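Boletín de móviles y accesorios
jueves, 2 de mayo de 2019

El Vumance Dinis llega a las tiendas con batería grande y una sola cámara

Vumance ha puesto a la venta el Dinis, un teléfono de gama media que se presentó en enero y que hasta ahora solo se podía reservar. Se vende libre, en negro o en gris claro, y en una única configuración de memoria. La marca no ha previsto por el momento una versión superior.

La novedad principal está en la trasera. Mientras casi todos los fabricantes suman lentes, el Dinis lleva una sola cámara, colocada en la esquina superior izquierda y sin saliente. Edith Sotelo, responsable de producto, explicó en la presentación que el presupuesto se había ido a la batería y al altavoz. Quien busque gran angular o zoom tendrá que mirar otros modelos.

La pantalla es un panel LCD plano con marcos visibles arriba y abajo. En interiores se ve bien. Al sol pierde bastante contraste y el brillo automático tarda en reaccionar. El lector de huellas sigue detrás, en el centro, y acierta casi siempre a la primera. Conserva la toma de auriculares y la radio FM, dos cosas que nos preguntan los lectores cada vez que hablamos de un teléfono nuevo.

Llevamos un tiempo usando una unidad como teléfono principal. Con mensajería, correo, mapas y algo de vídeo aguanta 2 días sin pasar por el enchufe. El cargador incluido es lento: de vacío al 70 % hay que contar con toda la cena y la sobremesa. No tiene carga inalámbrica.

El sistema viene con pocas aplicaciones añadidas y casi todas se pueden desinstalar. La excepción es la tienda de temas, que se puede desactivar pero no borrar. Vumance promete parches de seguridad cada trimestre y no se compromete a una actualización mayor de Android. Es el punto más flojo del teléfono y conviene tenerlo en cuenta si se piensa conservar varios años.

Accesorios

La funda oficial es de silicona y se vende aparte. Veditz ha sacado también una funda de libro con hueco para dos tarjetas, más rígida, que tapa parte del altavoz inferior cuando se dobla hacia atrás. Unai Valcárcel la ha probado para este boletín y prefiere la oficial, aunque recoge más pelusa en el bolsillo. Los protectores de cristal de otras marcas encajan mal por la forma del auricular; el de Veditz es el único que nos ha quedado centrado. 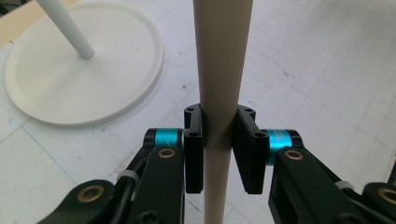 Shim deja de admitir teléfonos antiguos

La aplicación de copias de seguridad Shim dejará de funcionar en los móviles con Android 5 o anterior. Los afectados verán un aviso al abrirla y podrán descargar sus archivos desde la web. Las copias guardadas no se borran, pero no se podrán crear otras nuevas desde esos teléfonos.

Siv Sæther, del equipo de Shim, nos confirma que el plan gratuito mantiene el límite de 1000 fotos y que no cambian los precios de los demás planes. La versión para tabletas sigue igual. Si tenéis activada la copia automática, revisad la fecha de la última en Ajustes, Copias, Historial, y haced una manual antes de cambiar de teléfono.

Preguntas de los lectores

Varios nos habéis escrito por el Dinis y las tarjetas de memoria. Admite microSD, pero comparte bandeja con la segunda SIM, así que hay que elegir entre una y otra. Para sacar la bandeja sirve la aguja que viene en la caja, dentro del sobre de la garantía.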